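2023-11-23, wax bench

Great afternoon of glide testing! Kerttu and I got through all nine pairs before the light went, and the Skuderik grind is finally showing something on cold snow. Best run through the timing gates was pair 4, and it was best again when Leobardo skied it (he's heavier than me, so I was really curious). In October pair 4 was mid-pack on the same hill. Same wax, new grind, so I'm pretty excited. 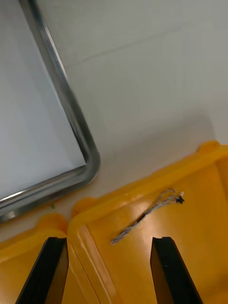 Metal-rimmed tray, corner end, on the white table.

Humidity was 84 at the start and 96 by the last runs, so the late numbers need a grain of salt. I'd throw out run 31 altogether, I stood up too early.

Still to do: Banafsheh wants the kick zones re-marked on pairs 2 and 7 before anyone classics on them. I'd love to try the Merar powder over the same base, we have over half a jar left. Tumelo, can you bring the soft brass brush back? The nylon one is leaving fuzz in the structure.

Next test on the lower loop, same order of skis, Kerttu on the gates.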